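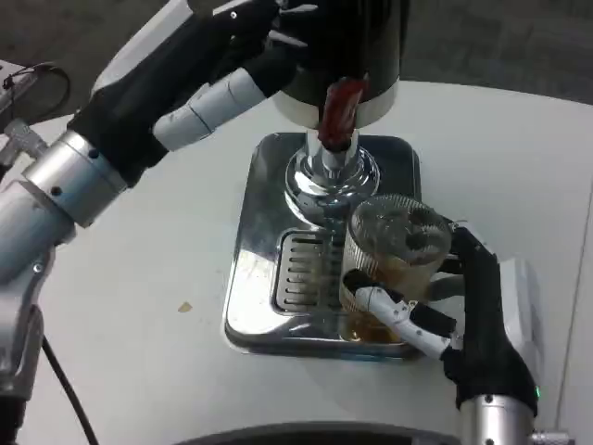 Drinks dispenser, tall one

Has anyone run the Dollik family devotions program? Is it worth $1595?

tinyau_peng wrote:
Our church in Fustow is thinking of buying the Dollik program for parents of elementary kids. It's put out by Zukurport. You get a leader binder, videos, family workbooks and a wall chart for the kitchen, and the price for a congregation is $1595. We have 25 families who might use it, if they all said yes, and they will not all say yes.

I watched the sample session twice. A man in a nice sweater tells you that most homes are "spiritually silent" and that a chart will fix it. He never says where he got "most homes." The back cover says families who finish the program "report lasting change." Report it to whom? Lasting how long? I asked Zukurport by email and got a coupon.

I'm not against family devotions. My father read a psalm at supper every night and I'm grateful for it. He did it with a Bible that had lost its cover. So before I say anything at our next meeting I'd like to hear from people who have used this thing with real children in the room.

Honeylyn Malabanan wrote:
We used it last year. I'm going to stick up for it a little.

The videos are bad, I'll give you that. But the workbook pages for ages 6 to 9 are decent. One short reading, one question, one thing to pray about. I have 4 kids and my husband works evenings, and I did not grow up in a house where anybody did this. I had no idea how to start. "Just open your Bible and read it to them" sounds easy to people whose dads did it at supper. My oldest asked who Ruth was and why she didn't go home, and we talked about it through the dishes and past bedtime. That would not have happened without the page sitting there telling me to read Ruth.

Skip the chart. Mine fought over the stickers.

kochinlung wrote:
Honeylyn, glad it helped, but what you're describing is a reading list. Ruth was free before Dollik.

My bigger problem is the teaching. Look at session 3 in the sample. It says children raised with daily devotions "will not depart." That's Proverbs 22:6 turned into a guarantee, and Proverbs doesn't work like that. It's wise counsel about how things tend to go. I have sat with parents whose grown son wants nothing to do with church, and they did devotions every night of his childhood. You hand those people a binder that says it can't fail and what have you told them? That they must have done it wrong.

I wouldn't put it in front of parents at any price.

Honeylyn Malabanan wrote:
I read that session too and our leader stopped the video and said pretty much what you just said. A leader is allowed to do that.

kochinlung wrote:
Then you needed a good leader and you had one. What did the binder add?

N. Jasińska wrote:
Can I ask something boring? Is the $1595 once, or every year? We got burned by a different program where the video logins died after twelve months and the workbooks couldn't be copied. Our binder is holding a door open.

tinyau_peng wrote:
Not boring at all. I went back and looked. The video access is "for the life of the cohort," and I can't find the word cohort explained anywhere on the site. The workbooks are marked no copying, and younger siblings need their own set. So I'd guess we pay again for the workbooks at least. I've written to them again. I expect another coupon.

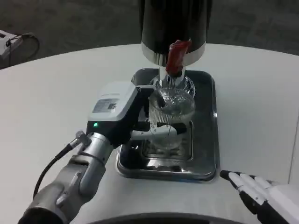
Re: What we did without a program

Ching-wen Tsai wrote:
We looked at Dollik and passed. What we did cost us the printing. Mrs. Hsu, who taught school for a long time and has no patience for wall charts, wrote out a list of short readings from Luke, one per evening, with weekends off. No questions, no stickers. Parents were told to read it out loud, ask the kids what they noticed, and stop when people got squirmy.

Did it work? I don't know what "work" would mean. Some families kept going through Acts. Some quit before the shepherds got to the manger. I couldn't tell you a thing about what it did to anybody's heart and I'd be suspicious of me if I tried.

I will say the ones who quit were mostly the ones with babies, and I don't think a video would have changed that.

N. Jasińska wrote:
Would Mrs. Hsu mind sharing the list?

Ching-wen Tsai wrote:
I'll ask. She'll want to fix two of the readings first, she thinks she made the Zacchaeus one too long.

Honeylyn Malabanan wrote:
I like this, but "ask what they noticed" got me blank stares at my house. My second one noticed his brother's elbow. Some of us need the question written down. Couldn't you do the list and put one question under each reading?

kochinlung wrote:
That I could live with. Keep the questions about the text. "Why do you think the father ran?" and nothing like "How can you be a better son this week?" Every kids' curriculum I've ever opened turns the prodigal son into a lesson on manners.
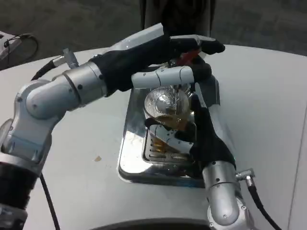 Glass in the steel tray

tinyau_peng wrote:
Zukurport wrote back. "Cohort" means one group of families, for as long as that group is meeting. A new group in the fall is a new cohort and a new purchase. I asked again about "lasting change" and was told it's based on feedback from leaders who finished the program. So they asked the people who liked it enough to finish.

I'm going to recommend we don't buy. A couple of our parents will be disappointed, they saw the sweater man at a conference and came home on fire. I'll offer them the Luke list with Honeylyn's questions if she's willing to write some.

Honeylyn Malabanan wrote:
I'll do the first week and see if you hate them. Still think you're all a bit hard on it. If a church near me already owned the binder I'd borrow it again for the Ruth pages.

N. Jasińska wrote:
You can have ours for the door.

Ching-wen Tsai wrote:
Mrs. Hsu says yes to the list. She says Zacchaeus now stops at verse 6 and the kids can wait a day to find out what happens.

Last updated: October, 9:40 pm

Related threads
Memory verses for kids who hate memory verses
Does anybody still use a flannel board?
Reading Job with teenagers, good idea or not
Parents' small group keeps turning into a complaint session
Which children's Bible leaves the least out?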